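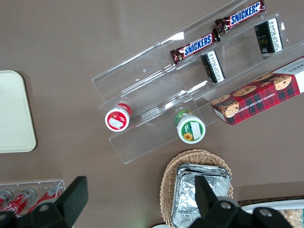

Ott Lill reckons the tiers are too shallow for anything wider than a chocolate bar, and that I should stop fighting it and put the shortbread somewhere else. Fair point, Ott, and thanks for getting back to me so fast, but I'd like to get to the bottom of it before I give up, so I'm keeping this ticket open and adding my notes as I go.

Ticket 1498 – stepped acrylic display, items sliding and leaning
Status: open
Raised by: snack table, Praritz

For anyone picking this up fresh, the display is the long clear one with the steps, bought through Priltberg in May. The complaint is that boxes creep forward on it and end up lying across the steps instead of sitting in them. Snickers bars are fine. I've never had one go walkabout. The small black packets are all right too if you lean them back against the acrylic. It's the tartan box of chocolate chip shortbread that drives me up the wall!

What I've tried so far:

Wiped the whole thing down with warm water and a drop of washing-up liquid, in case there was some sort of film on it from the packaging. Dried it with a soft cloth. Lovely and shiny, and the box slid exactly as before.

Checked the table with a spirit level. Dead level both ways, so it's not that (I was rather hoping it was, I had a folded beer mat ready and everything).

Got the ruler out. The box is 203 mm long and the trough I wanted it in gives me 200 mm between the end panels. So there we are – 3 mm over, and it was never going to drop in properly however nicely I asked. I felt a bit daft for not measuring on day one.

Turned the box the other way, so it pokes out over the lower steps. It stays put until you take something from next to it, and then the whole lot shuffles along. Not a fix.

Priltberg's reply was that the Erkex non-slip strips would sort it. I've had 2 of those on since this morning and they do grip, but you can see them straight through the acrylic and they look like old plasters. I've peeled one off again. The other is staying for now so I can compare.

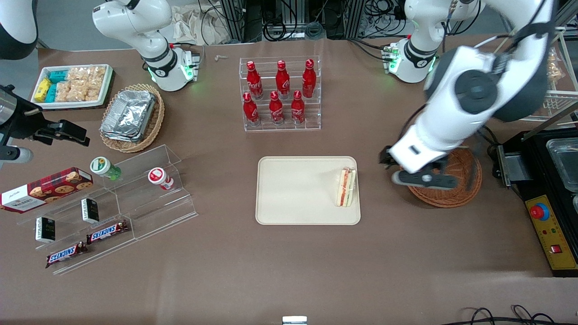 The Coke bottles, by the way, give me no bother whatsoever. They're on the other acrylic rack, the two-tier one, three up and three down, and I'd happily have a second rack like it. I did wonder about swapping everything round and putting the packets on that and the bottles on the long one, but I don't fancy a bottle on a step that narrow.

The crisp-type bags and other packets are in the white tray with the red border and I'd leave them there. Flat bottom, raised sides, job done. Same goes for the foil trays in their basket, they don't need displaying, people just need to find them.

Still to do:

Ask Jankauskaitė whether they make the long display with a deeper front lip. Their order line shuts at four so I'll ring after lunch.

Try the shortbread in the round wicker basket for an afternoon. Ott, yes, I know, this is more or less what you said in the first place.

Take the last strip off and clean up the glue. Does anyone know if white spirit clouds acrylic? I'm not touching it until somebody tells me.

Leaving this open until I've spoken to Jankauskaitė.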